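Category: Community News, Winter Issue

Toy library moves to Teltthorpe hall in the new year

The Lernbridge toy library will close its Psarras Street room after the session on Thu 17 December and reopen in the side room of Teltthorpe hall in January. The lease on Psarras Street ends with the year, and the new rent would have gone up by $200 a month. The hall is charging us the same as we pay now, heat included.

Members voted on the move in November. Most of the questions that night were about parking and stairs. Teltthorpe has 15 spaces behind the building, shared with the dance school on weekday afternoons. The side room is on the ground floor and has its own door, so strollers can come straight in from the lot. The restroom has a changing table.

Please bring back everything you have on loan by the last session, even if it isn't due. We have 500 items on the list and 300 of them are out. It is much easier to pack a toy once than to chase it between two addresses. Late fees are waived for anything returned before we close, including items that have been out since summer. If a piece is missing, put a note in the bag and we'll mark the card.

Boxes and tape are still needed. Flat cartons can be left inside the front door during opening hours. Please don't leave them outside, as the last stack got rained on and had to be recycled.

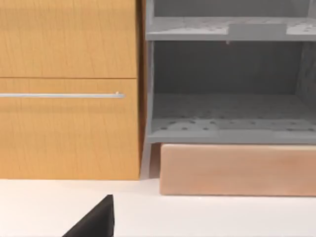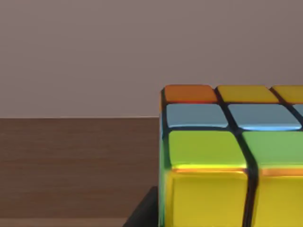
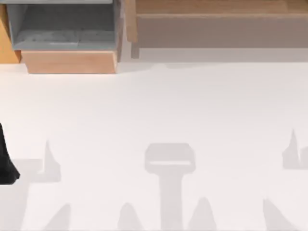
Drawers, puzzles and storage.

Sorting has already started. Puzzles and games will be packed first, followed by train sets, dress-up clothes and the baby shelf. Ride-on toys go last and will not be boxed. Anything cracked or missing a main part is being set aside, and a list of what we plan to retire will be up by the desk. If your child has a favorite on that list, you are welcome to take it home for free.

The catalog is changing too. The card file has served us well, but it can't be searched and two of the trays stick. From January we will use Roto, a simple lending program that sends a reminder by email two days before an item is due. Your member number stays the same. If we don't have an email address for you, fill in a slip at the desk. Families who prefer paper can keep their card and we'll stamp it as before.

Opening hours at Teltthorpe will be Tuesday and Saturday mornings, 9:30 to noon. The loan period stays at three weeks, with four items per child. Annual dues are unchanged and can be paid at your first visit. Keys for the Psarras Street room should be handed in at the desk by closing time on the last day.

Contact the toy library desk | © Lernbridge Toy Library | Back to top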